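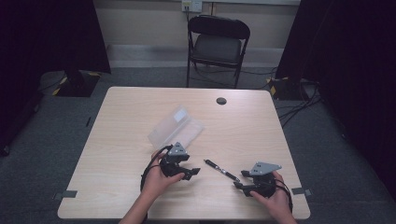

Light patches on a desk top after wiping with furniture polish, can I get rid of them?

I've got a light wood desk that I bought second hand in February. The seller said it was a Poltach but there is no label on it anywhere. It has a plain smooth top with rounded corners and one cable hole at the back. It was a bit grubby from the last office so I cleaned it with washing-up liquid and warm water, which was fine, and then I put some Ondamix spray polish on it because we had a can in the cupboard.

Now there are cloudy marks on it, mostly on the side where I rest my arms. They look white or greasy depending on where you stand. If I wipe them they move about a bit but they come back when it dries. I have tried:

Plain water
More polish (made it worse)
Glass cleaner on a small bit at the back
A dry microfibre cloth, about 80 wipes of it by the end

I don't know if the top is real wood or something printed. My brother thinks I should sand it and put oil on. I don't want to do that if it's going to wreck it. The desk gets used every day for work so I can't leave it out of action for long either. Is this damage or just dirt?

Posted by Rusard2716

Josefina Cisternas

It sounds like polish build-up and not damage. If the marks move when you wipe them, they are sitting on top of the finish. Real damage to the finish would stay exactly where it is.

Please don't sand it yet. Most office desks of that sort are either a thin veneer or a printed surface over chipboard. Sanding a printed top ruins it straight away, and a veneer is usually less than a millimetre thick, so you can go through it in a few minutes with an electric sander.

To find out which you've got, look at the edge of the cable hole if you can lift out any plastic ring that's in it. With a veneer you will see a very thin layer of wood along the top. With a printed one you'll see a thin hard skin that looks like plastic or paper. Another way is to look for a repeat in the grain. A printed pattern will often come round again further along the desk, knots and all. Real veneer can repeat too, if the sheets were cut one after the other from the same log, but they are never quite identical.

To take the polish off:

Mix 1 part white vinegar with 4 parts cool water.
Wring a cotton cloth out in it until it doesn't drip.
Wipe a small area at the back first, going with the grain, and dry it with a second cloth.
Wait an hour and look at it in daylight. If it's fine, do the rest in strips.

You may have to do it twice. Change the cloth often or you only spread the old polish around. If there is still a haze after the second go, use a little white spirit on a cloth with the window open, and again test it at the back first. Keep it off any plastic parts.

After that, don't put anything on it. A damp cloth is all it needs.

deskmate1000

just get a big desk mat, I had the same and I covered it up. Saavedra do one that goes nearly the whole width. problem solved for the price of a takeaway

Rusard2716 (original poster)

Thank you both. I got the ring out of the cable hole and there is a very thin layer of wood along the top, so veneer I think. I did a test at the back with the vinegar mix last night and it looked all right this morning. I've since done the left half in strips, twice over.

Looking at it properly for the first time, the grain is different from one side to the other. One part is all thin straight lines and then it goes into big loops. I never noticed that in the shop photos. Does the direction I wipe matter on the loopy part? I have just been following the straight lines and carrying on over it. There's also still a pale area when the light is on, but I can't tell if that is polish or only shine. 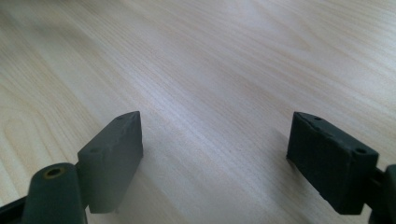

Josefina Cisternas says the direction hardly matters for wiping, only for sanding, so carry on as you are over the loops. For the pale area, move your head or switch the lamp off. If it shifts or goes away it is reflection and there's nothing to clean. If it stays in the same place, give it one more wipe with the vinegar mix and then leave it a full day before you try the white spirit. She also says to put the ring back in the hole before you do any more wet cleaning, as the cut edge of the board underneath will swell if water gets into it.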